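Sorting and Cleaning Mixed Bins of Toys and Utensils

Household Guidance Sheets, Hundarau Residents' Association
Revised Nov 7, 2019

In most homes there is at least one bin that collects whatever has no other place. Building blocks, plastic cups, spoons, cleaning brushes and small cloth items are put in together and stay together for months. This sheet sets out the method recommended to residents for emptying, cleaning and refilling such a bin. It replaces the sheet issued in August.

Before starting

Choose a flat surface at waist height and cover it with an old towel or a sheet of newspaper. Set out two dishpans, a soft brush, dish soap and a dry cloth for each dishpan. Residents who have back or shoulder complaints should keep the bin on the table and lift items out one at a time. Tipping a full bin is not advised, as small blocks tend to roll under furniture and hard plastic cups may crack on a tile floor.

Allow 60 minutes for a bin of ordinary size. Young children may help with sorting but should be kept away from the hot water.

Sorting

Make four piles:

Items used with food (cups, spoons, spatulas, lids)
Toys made of hard plastic
Soft or cloth items
Cleaning tools, including brushes and pads

Anything used for cleaning must be kept apart from anything used with food. Where a brush or pad has been lying against a cup or spoon, the cup or spoon is to be washed twice before it goes back to the kitchen. If the history of a spoon is not known, it should be given over to play and not returned to the drawer. The same applies to toy cups and real cups that look alike. A dot of permanent marker on the base of the toy cups will settle the question the next time.

Washing

Hard plastic items may be washed in warm water with a small amount of dish soap. Building blocks with studs hold dirt in the corners between the studs and in the hollow underside. Soak them for 12 minutes, then work the soft brush along each row. Rinse under running water and stand them with the hollow side down on a towel so that they drain.

Thin, see-through plastic cups should be washed by hand. High heat may warp them, and rough pads leave fine scratches that turn cloudy. Check the rim with a fingertip and discard any cup with a split.

Cloth items should be shaken out, turned the right way and washed according to the label. Items that have been crumpled at the bottom of a bin often hold crumbs in the folds.

The bin itself

Wipe the inside walls from the top down and finish with the floor. Light scratches and scuffs do no harm, but they hold dust and need a second pass with a damp cloth. Flaking paint or a rusted surface is a different matter. No item used with food, and no toy that a small child may put in the mouth, should be kept in contact with it. Brush off loose flakes, wipe the area and line the bin with a washable mat, or set the bin aside for garden tools.

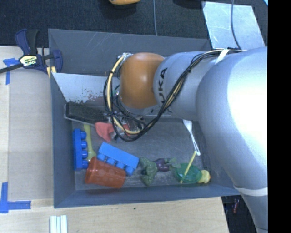 Blocks, a cup and a spoon-like utensil together in one gray bin.

Refilling

Return only one kind of item to each bin. Where space allows for a single bin, use smaller boxes or drawstring bags inside it. Heavy items go at the bottom and cups go on top, placed upright or on their sides with nothing resting on them. Label the outside of the bin on the short end, where the label can be read when the bin is on a shelf.

Everything must be fully dry before it is put away. Blocks in particular keep water inside the hollow part, and overnight drying is preferred.

Items no longer needed may be brought to the exchange shelf at the Psarras building, Room 2409, provided they are clean and unbroken. Single blocks are accepted. Used cleaning brushes and pads are not.

Text prepared by Mayuree Chantharasri and Nikola Đorđević. Corrections may be left in writing at the front office.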